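Breritz opens its hand-tracking planner to outside teams

8 Feb 2021

Breritz, the small software company that many of our readers will know from its gripper calibration tools, has put out the first public version of Pelora, a planning package that learns the order of a household chore from video taken at head height. It has been a long while coming, and the team sounded pleased (and a little tired!) when we caught up with them.

The idea is easy enough to explain over a cup of coffee. Pelora watches a pair of hands, works out which object each hand is busy with, and cuts the recording into steps that a two-armed robot can plan around. The hard part is knowing when one step has ended and the next has begun, and for that Niall Carnegie, who leads the perception work, has grown very fond of tidying and cleaning jobs with small bottles.

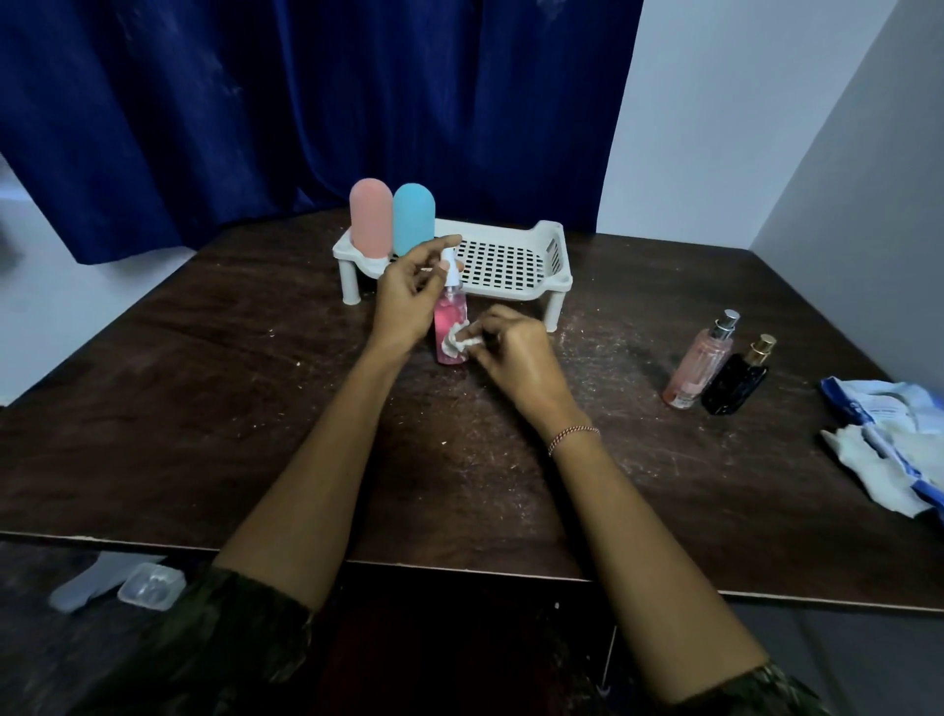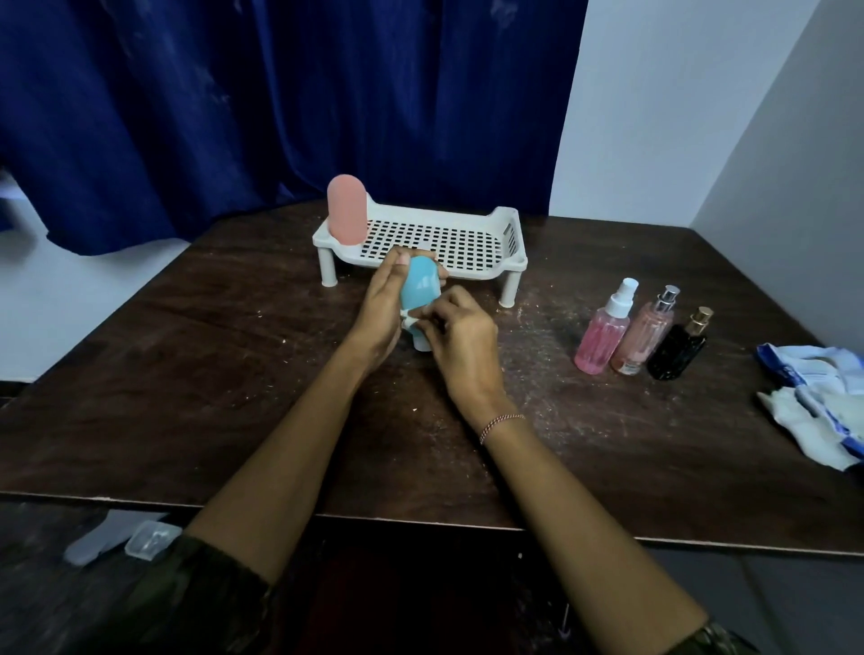 Bottles are a stern test for a tracker, Carnegie told us, with their clear plastic and their shiny caps, and fingers forever covering the very part the software would like to see. Earlier builds would lose an object the moment a hand closed over it and then greet it as a brand new one when it came back into view. The new release keeps a memory of each object for 400 frames, and it lets the planner hold two guesses side by side until the hand moves away.

The package comes with 542 labeled clips and a viewer called Pletetti, where you can drag the step boundaries back and forth by hand if you disagree with the software. Jeanie Halliday, who wrote most of the viewer, says she still disagrees with it fairly often, mostly over whether picking up a cloth counts as a step of its own.

Gillies, which builds two-armed benches for research labs, has been trying the planner since the autumn and will add support for it in its own controller later in February. Teams who would like to join them can write to Breritz for a key. The first 200 are free of charge.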